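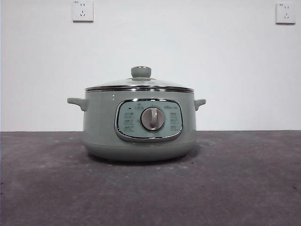 How to cook rice and vegetables in an electric multi-cooker

Updated April 8, 2022

I use a multi-cooker almost every evening since November, and rice with vegetables is the dish I make most. The method below is for a simple model with one dial and a glass lid. If yours has buttons, the steps are the same but the names of the modes can be different.

You need

2 cups of rice
3 cups of water
1 carrot and a handful of peas
6 mushrooms
a little salt and oil

Before you start

Wash the rice in a bowl until the water is almost clear. Please do not wash it in the inner pot if the coating is already scratched. Dry the outside of the inner pot with a cloth before you put it back.

Cooking

1. Turn the dial to the frying mode and warm a spoon of oil. Fry the carrot and mushrooms, cut small, for a few minutes with the lid off.

2. Add the rice and stir it well, so that every grain has some oil. Then add the water and the salt.

3. Close the lid and turn the dial to the rice mode. Do not lift the lid to look; with a glass one you can see enough from outside.

4. When the rice is ready, put the peas on top, close again and wait ten minutes with the heat off.

If the rice is too hard, add a small glass of hot water next time. My first cooker, an Ikov of 1000 watts, was always a bit dry on the bottom, and a lower mode helped.

Cleaning

Unplug the cooker and let it cool. Wash the lid and inner pot by hand. The body must never go in water, so wipe it with a damp cloth, also behind the side handles and around the dial, where starch likes to collect. For dried starch I use a soft toothbrush.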